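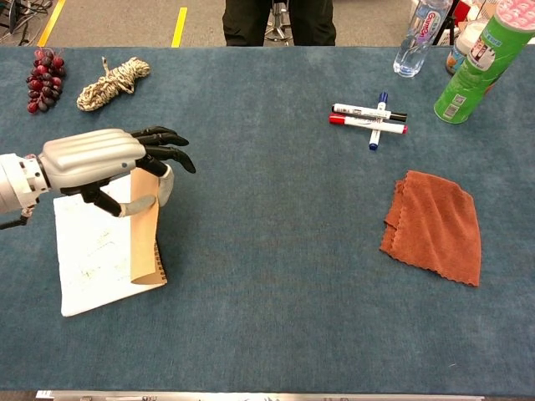

4 min read

Good news for anyone in Sinmont who likes to sit and draw small objects and not be asked why: the draw-what's-there table at Gornik is coming back in October, and it's getting twice the time it had before. Two sessions instead of the one, a morning and an evening, and you can come to both if you like (I shall be).

If you missed it last winter, the idea is about as simple as it gets. Gornik puts a handful of ordinary things out on a table covered in blue-grey carpet, you take a notebook and something to draw with, and you draw whatever you fancy for as long as you fancy. There's no teacher. There's a kettle in the back and a tin for contributions. People chat or they don't.

The new thing this time is that everyone who signs up gets a notebook to keep. They're spiral-bound with tan kraft covers, small enough for a coat pocket, and Gornik has got 686 of them in from Sturska, the paper people out past the bypass. That sounded like a mad number to me until I was told that last winter's table got through 541 loose sheets, and that most of those ended up left behind on the chairs. So, notebooks! You put your name inside the cover and you take it home and you bring it back next time, and if you forget it there will be a pile of plain white paper as usual.

I love a kraft cover. You can draw on the outside as well, marker looks lovely on it, and it doesn't matter when it gets bashed about in a bag. The spiral does catch on my scarf. I'll live.

Now, the objects. I had a good long look at what was on the table the other afternoon and I'm pleased to say somebody has been thinking about it. A bunch of dark red grapes, for a start, nice and glossy, still on the stem. Grapes are harder than you'd expect! Everyone begins by drawing circles, and then you notice that you've given yourself a pile of circles and none of them are behind any of the others. My tip is to pick one berry near the front, do that one properly with its bit of shine, and let the ones behind it be half-moons and slivers. And please don't eat them before the rest of us have finished, which did happen with the plums last year and I'm still a bit cross.

Next to the grapes there's a coil of rope, cream and brown, twisted, with a short loose end sticking out of it. This is the one I'm going for first. Rope looks as if it'll be dull and then you get into the rhythm of the twist and half an hour has gone. Draw the outside edges of the coil lightly, then put in the twist as a row of leaning S shapes, and use two colours if you want to get the brown strand going round. I ran out of patience in the middle of mine last time and just scribbled, and it looked better than the careful part.

Then there are the markers, white barrels, with a black cap, a red cap and a blue one. They're laid with the blue across the other two, and I spent ages deciding whether they were there to draw with or to be drawn. Both, I'm going to say. Straight things crossing each other make very good practice for anybody who's nervous, as you only have to get the angle right and decide which one goes on top. If you do pick one up to use, put the cap back on afterwards. I know, I know. But a marker left open overnight is no use to the morning lot.

And a clear plastic water bottle with a white and blue label, over by the back, for those who want to suffer. Clear plastic is the hardest thing on the table by miles. Leave most of the page alone and just put in the darkest lines, and do the label, and people will believe the rest.

I made a few faint pencil marks on a sheet of paper at home that same evening, trying to do the rope from memory, and they were hopeless. It needs to be there in front of you.

A few practical bits. Gornik is on Roy Street, up the two steps by the side door, and the bell works now. The evening session is the one to pick if you're coming from work, and it'll go on until nine. The morning one starts at half past ten and tends to be quieter. You don't need to bring anything, though if you've got pens you love then bring those. Children are welcome with a grown-up. The chairs are the hard kind, so I'd bring a cushion.

The objects will be changed every so often and Gornik would like suggestions. Small things please, nothing alive, nothing precious, and nothing that can't be left on a table overnight. I've offered an old nutcracker and a lemon. Someone has already put their name down for a teapot, so don't all bring teapots.

You can sign up at the side door or at the Sturska counter in town, where they've got a sheet by the till. It's first come, first served for the notebooks.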